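Keep the Good Dishes Where You Can Reach Them

By Homa Shojaei
October 12, 2019

My mother owned a tea set that was used four times in my childhood. It lived in a cabinet with a key, and the key lived in a drawer under the tablecloths. When she moved to the apartment in Sadmont, we wrapped every piece in newspaper and carried the box up two flights of stairs. The box is still taped. She drinks her tea from a mug the bank gave her.

I think this is a mistake, and I think most families I know are making it.

The argument for saving the good dishes is easy to state. They cost money, or they came from someone who is gone, and a broken cup can't be replaced. My neighbor Devendra Bhardwaj makes this case better than I can. His wedding plates are on a high shelf, and he says he likes knowing they are whole. He is 70 and has never chipped one. He also told me, when I asked, that he could not describe the pattern without getting the stepladder.

That is my trouble with it. A dish you can't picture is hardly yours. You are storing it for the next person, and the next person may not want it. When Esmaeil Fallahi's aunt died last year, the family found 34 dessert plates in the original packing. His sister took six. The rest went to a thrift store on Clonthorpe Road for less than the cost of the gas to drive them there. His aunt had served cake on paper plates for as long as he had known her.

I am not saying everything should go in the dishwasher. Some gold rims won't stand up to it, and some old glazes shouldn't touch food at all. But wash the thing by hand, dry it, and put it on a shelf at the height of your arm. It will get scratched. A serving tray is for carrying cups, and cups leave marks.
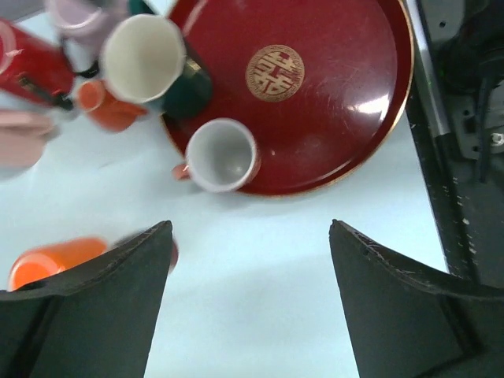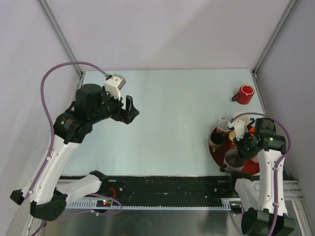
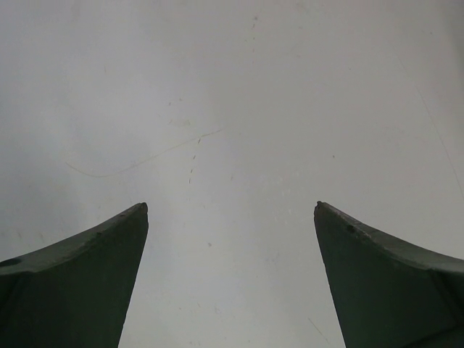
A red tray with the double happiness character, in the first picture, scuffed and holding a mug and a larger cup.

What guests notice

People who save their dishes usually say they are saving them for guests. In practice the guests rarely come up to the mark. A cousin is just a cousin. The couple from downstairs are only staying an hour. By the time someone arrives who is important enough, it feels like too much work to get everything down and wash off the dust.

Rehema Nyanda, who has fed me more dinners than I can repay, has one set of dishes. She bought it with her first real paycheck and it cost $394, which she still thinks was too much. There were eight of everything and now there are five bowls, seven plates, and a platter with a glued edge. Her children ate oatmeal out of those bowls. When she puts the platter on the table I don't feel less honored because of the glue. I know where I am.

I have also eaten off dishes that the host watched all evening. I remember how carefully I put down my fork, and nothing about the food.

There is a money question here too, and I don't want to skip over it. If you could never afford a second set, breaking the first one matters. My mother grew up that way, and I understand why she reached for the key. But she has not been in that position for a long time, and the habit has outlasted the reason. The bank mug is ugly. She says so herself.

Last month I bought a plain white teapot at Zamani, the housewares shop by the bus station, and took it to her place. I asked if we could open the box. She said maybe at New Year. I said the newspaper was probably sticking to the cups by now, and she went and looked at the tape for a while and then made tea in the new pot, and we had it in the bank mug and a water glass.

I will ask again next week.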